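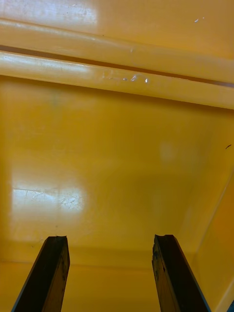 Yellow plastic bin with light wear.

A storage bin is an open container used for keeping and moving small goods. Most are molded from plastic, and the rim adds stiffness to the walls.

History
In Tandton, the Amoah works replaced its wooden boxes with plastic ones over 18 months. 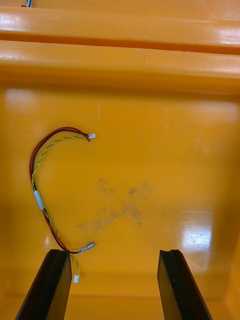 Abdul-Rahman Nutsugah objected that the wooden boxes were easier to repair, and that 30 of them remained in daily service.

Sizes
The Trollard series has 20 sizes. Lids are sold separately.
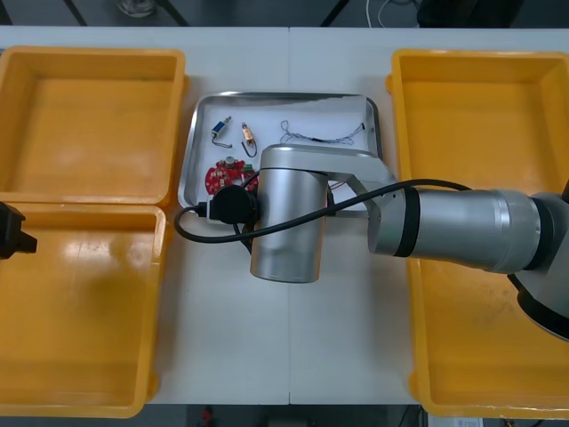
Cleaning
Warm water and mild soap are sufficient.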